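From the Avholm Building Newsletter
October 12, 2018

The cup situation

Readers with long memories will recall that in January we announced the end of paper cups in the fourth-floor kitchen. There was a small ceremony, by which I mean Georges Saab carried the last sleeve of them down to the recycling and came back looking pleased with himself. In their place we ordered 40 plastic tumblers in pale blue and pale green. The colors were chosen by a vote in which the winning option was "whatever's cheapest."

As of last week the cupboard contained four.

I was asked to look into this, mainly on the grounds that I had complained about it the loudest. I have now spent more time thinking about tumblers than I ever planned to, and I would like to share the results before I lose interest.

First, they have not been stolen. I say this for the benefit of the person who put up the sign reading WE KNOW WHO YOU ARE above the sink. We don't know who you are, and the sign has been taken down, because the Lodon people on the second floor came up for a birthday and thought it was meant for them.

The tumblers have simply wandered. A cup goes to a desk with water in it. It stays at the desk because there is still a bit of water in it. By Thursday it has become a pen holder, and nobody washes a pen holder. Efthymia Makris had a blue one on her windowsill with a cutting from her spider plant in it, and when I asked for it back she pointed out, correctly, that the plant had roots now and I did not have the heart. It has been written off as an agricultural loss.

Randa Mansour found a whole stack behind the printer. Rania Harb turned up several in the glove compartment and back seat of her car, where they had gone one at a time on Friday afternoons and never made the return trip. The Mahasneh meeting room gave up a green one holding dry-erase caps, with no pens to match. Meanwhile anybody wanting a glass of water after lunch has been drinking out of the measuring jug.

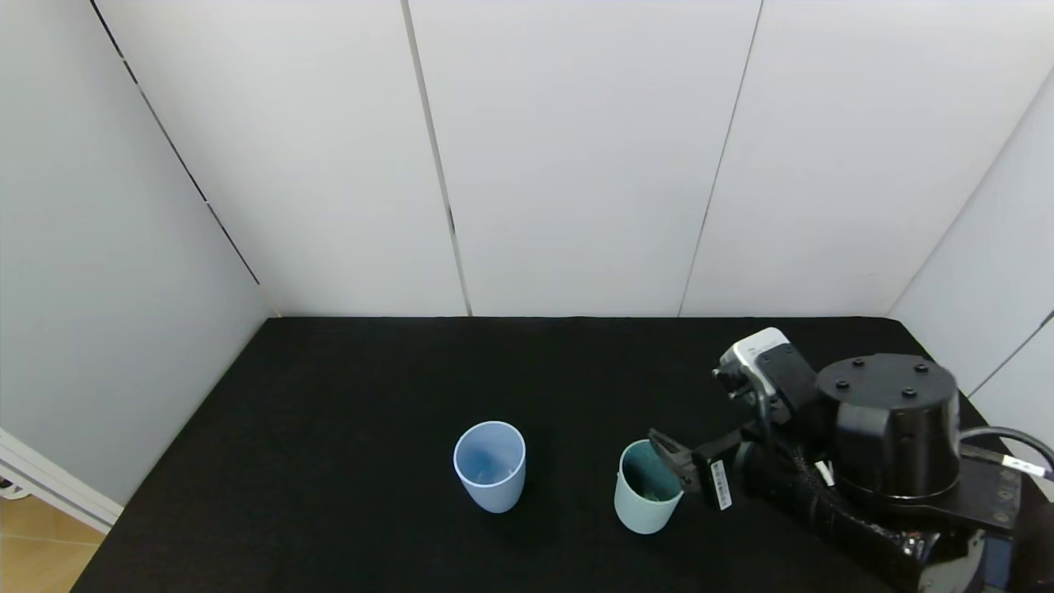

On the question of whether blue or green is better, I had hoped to stay neutral, but feelings turn out to run high. The two are much the same shape, wider at the top than at the bottom, and they hold what I would call a reasonable amount of water. Even so, the green faction insists that tea tastes better in green. The blue faction says tea shouldn't be in a plastic tumbler at all and has a point. Armindo Simões belongs to a third group, which brings a mug from home and watches the rest of us with pity.

A word on stacking. Because they taper, the tumblers nest very nicely, and because they nest very nicely, people nest them straight out of the sink with water still inside. The result is a tower of cups that cannot be separated by one person. I have seen two grown adults, both with graduate degrees, pulling on opposite ends of it like a Christmas cracker. If you come across a stuck pair, put cold water in the top one and stand the bottom one in warm. Give it a minute. Do not use the butter knife. We used to have more butter knives, too, but that's another column.

After some discussion at the Drarik end of the floor, which got livelier than the subject deserved, we have settled on the following.

Cups live in the left-hand cupboard, bottom shelf. The top shelf was tried and only Armindo could reach it, and he doesn't use them.

Let them dry upside down on the rack before they go away. Stack them by color if you care about that sort of thing. I have been told that I do.

On Friday, someone from the rota will walk the floor with a tray at four o'clock and collect whatever is sitting out. If your cup has pens in it, the pens will be left on your desk in a neat pile. If it has a plant in it, please see Efthymia, who is becoming an authority. If it has something else in it, we would rather you dealt with that yourself before four.

Last Friday's trial run brought in almost 30, and that was with two people out sick and one locked office. Georges did the first lap and reports that most people handed theirs over without a fuss, apart from one colleague who said he was "still using it" about a cup with a visible layer of dust. He has been given until next week.

There is a proposal to write everyone's name on a cup. I am against it. We did that with the yogurt, and it did nothing for the yogurt and a good deal of harm to relations with accounting. There is a second proposal, from Randa, to buy a few spares in a third color so that visitors get their own. I am in favor of this in principle, though I notice the suggested color is white, and I have seen what this floor does with coffee.

If you have tumblers at home, in a bag, in a car, or under something, they can be left on the kitchen counter at any hour and no questions will be asked. The measuring jug should also be rinsed and returned to the drawer by the oven. Whoever has the lid to the big teapot, we would like that back as well.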